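Pre-session check, Plellby cell, before we start recording demos
Filled in by me (Afiq Harahap), Sunday shift, second half of the day

1. E-stop within reach of the person driving: OK. I hit it twice, arm dropped out both times. Please don't skip the second press, we had a sticky button in February.

2. Floor and chair clear: OK after I moved my bag. Yes, it was my bag.

3. Finger screws, left and right: OK. One on the left side took a quarter turn. Sulastri, if you run the Gullesow set after me, could you look at it again when you hit 50 episodes?

4. Fingertip pads: OK, wiped. They pick up a shine from the toy food and then everything slides.

5. Cables along the arm: needs watching. Nothing pinched, but I'd like another tie near the elbow – it swings when you drive fast, and I drive fast.

6. Wrist camera: OK. Lens cleaned, and I checked the view with the gripper right down over the plate.
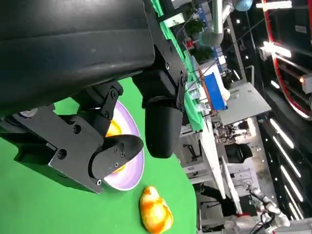 The plate task is the one we're short on. Helari asked for 800 good episodes and I got 33 done before lunch, so there's a way to go! Same rules as ever: shift the plate a little between takes, turn the toys, and if you fumble a grasp but recover, keep it. Those are useful.

7. Speed limit: OK, set to level 4. Please leave it there for new drivers.

8. Disk space: NOT OK when I came in. I cleared out the old Lau test runs (backed up first, promise) and we're fine now.

9. Task label matches what's on the table: OK. I read it out loud, feels silly, do it anyway.

Left open: the cable tie from item 5. I'll bring a pack tomorrow.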